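3.2 Arrangement of the food items

The study was done at two sites, Levano and Vurkgate, in the staff break rooms. Levano serves 200 employees and Vurkgate serves 900, but the self-service table has the same size in both. Before our work, the packaged food was put on the table in the order in which it arrived from the supplier, and people often had to move one product to reach another.

We divided the table into zones. Small snacks stay together in a tray at one corner, drinks stand at the back, and the item for the main meal has its own place in the center – in most cases a sandwich. A woven basket is left empty at the beginning of each service, so that a person can collect a meal there before leaving the table. The layout with one sandwich on the center tray is given in Figure 3.

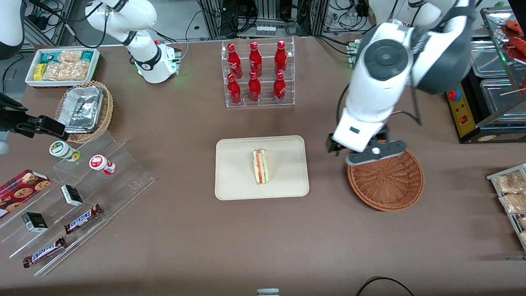 Figure 3. Table layout with wrapped sandwich on the cream-colored tray, red bottles on the two-tier rack and baskets for collecting and holding food.

The height of the products was the second question. In the first version, which we call Flodoter after the shelf plan used by the supplier, all bottles stood directly on the table. Visitors at Vurkgate told us that the labels in the back were hard to read. We then changed to a clear rack with two levels, where the back row is higher than the front row. Clear material was chosen also for the stepped stand at the side, because a dark stand made the products behind it difficult to find.

The surface of the table is matte and brown. We tried a glossy white cover for one month, November, but the light of the ceiling lamps was reflected in the plastic wrapping and several visitors complained of it.

After the change we asked 35 visitors at Levano and 50 at Vurkgate to choose a full meal with the new layout. The answers are reported in Section 4, together with the comments on the position of the basket – this was the point on which the two sites did not agree.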